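Workshop notebook, November, morning
Glue tests for the Hendomville chairs, second batch 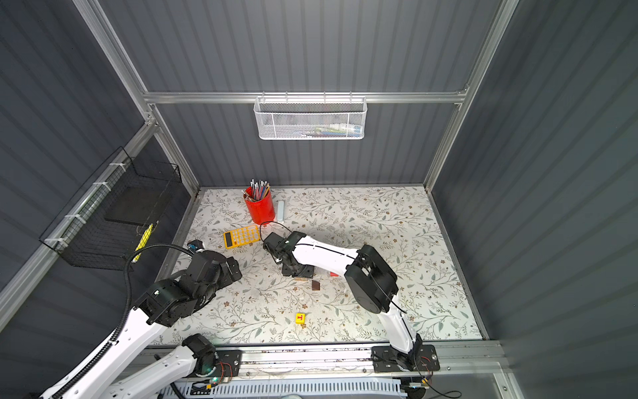

Reply from the Wostholm bench, written under my last entry: the hide glue was probably too thick, and they would try it thinner before we blame the wood. They also ask if I weighed the granules or only used the spoon.

I used the spoon. So today I weighed everything. 500 g of water to one jar, granules from the Stullix bag, soaked overnight in the cold room. The colour is a little darker than the old bag but the smell is normal.

Joints glued this morning, all beech, same tenon size as before. Room was 21 degrees, which I think is too cool for this glue. I warmed the parts of the first set on the radiator and left the other set as they were. Clamps stay on until tomorrow.

The old chair number 387 is still waiting. One back leg was repaired before with something white and hard, it does not soften with vinegar. I scraped for 2 hours and stopped — the shoulder of the joint was beginning to lose its edge. Maybe steam, but carefully.

To do:
Ask Karagiannis for the price of the finer granules.
Label the jars, please, also the ones in the fridge.
Break the test joints, warm set first, and write here where the wood fails.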